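Section 4: Film Playback and Subtitles

The Nolov player reads feature films from disc and from USB storage. Complete the network set-up before you begin.

1. Insert the disc with the label facing up and close the tray. The title menu opens on the television.

2. Select Play Feature. To resume a film you stopped earlier, select Continue instead.
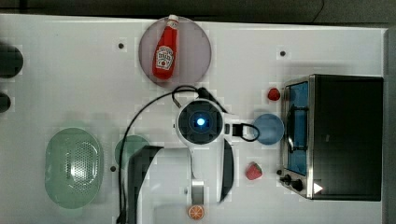 3. Press Subtitle on the remote control and choose a language. The selection applies to the current title only.

Note: Some studio releases lock the subtitle menu during the opening credits. Wait until the film begins, then press Subtitle again.

4. To match the picture to your screen, open Display and select Original Ratio. Older films will show black bars at the left and right – these are part of the normal presentation.

Caution: Do not remove a USB drive while a film is playing.
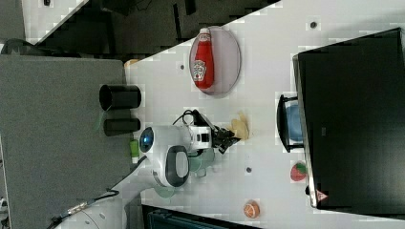
If the sound does not match the actors' speech, open Audio and adjust Delay one step at a time. Return to the film after each step and check a passage of dialogue. The player stores up to five delay settings, one for each connected device.

5. Press Stop twice to return to the title menu.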